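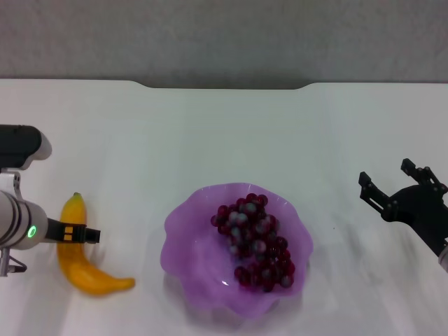 Section 4. Setting Up the Label Printer at the Packing Table

Read section 3 first if the printer is still in its box. This part starts with the printer unpacked and the power brick found.

Applies to the Nelwood desktop printers at Skestcombe and Sermont. Montoya still has the old ones, see section 9.

4.1 Before you start

Have these ready:
- printer, power brick, gray USB cable
- one full roll of shipping labels (4 x 6)
- the login card for the packing computer
- a dry lint-free cloth

Wipe the table down. Dust gets under the feeder and you will be back in here in a week clearing jams.

4.2 Placing the printer

1. Put the printer at the right-hand end, front facing you. Leave a hand's width behind it.
2. Check that the lid opens all the way. If it hits a shelf, move the printer, not the shelf.
3. Power brick goes on the floor hook. Not on the tabletop, not behind the printer.
4. Plug the brick into the wall, then the small plug into the printer. Light on the front goes amber, then green.

NOTE: Amber for more than 50 seconds - unplug, wait, try again. Still amber, call Hatem Kettani.

CAUTION: Don't plug in the USB cable yet. Windows will grab the wrong driver and it's a pain to get rid of.

4.3 Loading labels

1. Open the lid. Press both blue tabs and lift.
2. Spread the roll holders and drop the roll in. Labels come off the top, printed side up.
3. Let the holders close on the roll by themselves. Snug, no squeezing.
4. Slide the guides in untill they just touch the paper.
5. Pull about a label's length out past the front edge.
6. Close the lid. Two clicks, one each side. One click is not closed.
7. Press Feed once. One label should come out and stop at the gap.

If it spits out several and stops in the middle of one, hold Feed until the light blinks twice, then let go. It measures the gap again. Wastes a few labels, fine.

CAUTION: The print head is hot after a long run. It's the brown strip under the lid. Don't touch it, and don't clean it with anything wet other than the alcohol pen.

4.4 Driver and computer

1. Log in with the card.
2. Open the Shipping folder on the desktop, run Printer Setup.
3. Choose USB. Click Next until it asks for the cable.
4. NOW plug in the cable.
5. When the name shows up, change it to the station number, e.g. PACK 7. The order system looks for that name exactly, space included.
6. Set darkness to 70. Speed to 2. Leave everything else.
7. Print a test label.

NOTE: Higher darkness doesn't fix faint labels. Usually the head is dirty. See 4.6.

4.5 Checking the test label

Barcode edges sharp, no white lines running through it. Border the same on all sides. Scan it with the hand scanner - one beep good, three beeps no match, which means the name in step 5 is wrong.

Border off to the left: guides are loose, go back to 4.3 step 4.
Blank label: roll is in upside down.
Half size: paper set to A6. Change to 4 x 6 in Preferences, then do it again in the order system becuase the two don't talk.

4.6 Cleaning

Every roll change. Printer off, lid open, let it cool. One pass of the alcohol pen along the head, left to right. Wipe the roller with the dry cloth, turning it by hand. Wait for it to dry before loading.

Replacement pens - ask Aoife Moriarty. Labels are ordered by Fotini Papadakis, tell her when you open the last box and not after.

Revised October 27, 2025. Changes: 4.4 step 6, 4.5 paper size.

Next: Section 5, Scales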